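Drying Dishes in a Small Kitchen: What Works for Me
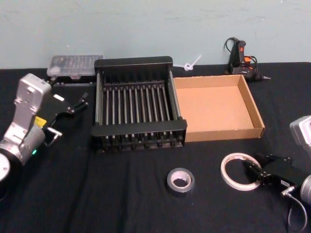 For many years I dried every plate with a towel, immediately after washing, because my mother did it this way. Then I moved to a flat where the kitchen counter is hardly longer than my arm, and I had to think again about the whole business. The most useful change was a small rack that does one job. A black rack with a row of thin upright prongs, standing on little feet, keeps each plate in its own slot, and the air can go between them. I like also to have something open and low directly beside it, even a plain cardboard tray, for the things that do not belong in the slots. Cardboard is only for dry things, of course.

I write these tips from my own kitchen and from what friends and readers have told me. Take what fits your home and leave the rest.

Choosing the rack

Measure first the place where the rack will stand, and then measure your biggest dinner plate. Many people do only the first. A plate that is too wide will lean over the end and push the others.

Try the slots with your own dishes if the shop allows it. Thin flat plates are happy almost everywhere, but deep soup plates need more room, and with a narrow rack you must leave every second slot empty. My friend Golnar Talebi has only bowls in her house, she eats everything from bowls, and for her a rack with prongs was a wrong purchase. She changed it for a flat grid and is content.

Look under the rack before you pay. Feet are good, they lift the bottom from the counter and the water does not stay there. If the feet are hard and your counter is easy to scratch, glue a small piece of felt or thin rubber under each one. Rubber stays longer, felt becomes dirty after some weeks.

Where to put it

Next to the sink is the usual place, on the side of the hand that does not hold the sponge. I am right-handed, so I wash with the right and put down with the left, and my rack stands left. When I had it on the other side I was crossing my arms all the time and dripping on the floor.

Leave a little space between the rack and the wall. Three fingers is enough. If the plates touch the wall you will get spots on the paint, and the air behind them does not move.

Under the rack I put a folded cotton cloth. A dark cloth looks tidy but it shows every bit of lint, and a white one shows the coffee. I have finally chosen gray. Hang it up to dry each evening – if it stays under the rack all week, it will smell.

Loading it

Wash the glasses first, then the cutlery, then plates, then pans. This is an old rule and still the right one, the water is cleanest for the glasses.

Put all plates facing the same direction. Big ones go at one end and small ones at the other, so that a heavy plate never leans on a saucer. Let each plate stand free in its slot and do not put two together, even when you are in a hurry. Two plates in one slot will still be wet in the morning where they touch.

Cutting boards and baking sheets can stand in the slots too, at the end. Lids of pots also. I wash a wooden board last and give it an extra slot of space on both sides.

For sharp knives I do not use the rack. Wash, wipe, put away, and it is finished in half a minute.

The tray beside the rack

In a low tray I collect dry small things that otherwise travel around the kitchen: bottle caps, the peeler, clips for bags, the measuring spoons after I wipe them. Once a day I empty it. An open carton from the supermarket is good for this and costs nothing, and when it becomes soft or stained you put it in the recycling and take another one. If you want to put wet things beside the rack, take plastic or metal.

Cleaning the rack itself

Once a week, for me it is Thursday, I put the rack in the sink with hot water and dish soap for around 5 minutes. Then I go along the prongs with an old toothbrush, mostly at the bottom where they meet the base. If you have hard water you will find a white line there. Vinegar mixed half and half with warm water takes it off, rinse well after. On a black rack the white line is very visible – this is maybe an advantage, you cannot forget it.

Check the coating of a metal rack while you are doing this. If you see brown spots at the tips, dry them well and watch them. When rust marks begin to come onto the plates, it is time for a new rack.

From readers

Telmo Requena wrote that he uses an old dish rack in a drawer, to hold the lids of his food boxes upright. I tried it and it is very practical, but measure the height of the drawer.

Mpho Le Roux keeps a second small rack on her desk for envelopes and notebooks. She asks if anybody knows how to cut the prongs shorter without leaving a sharp end. I do not know a good method, so please write to me if you do.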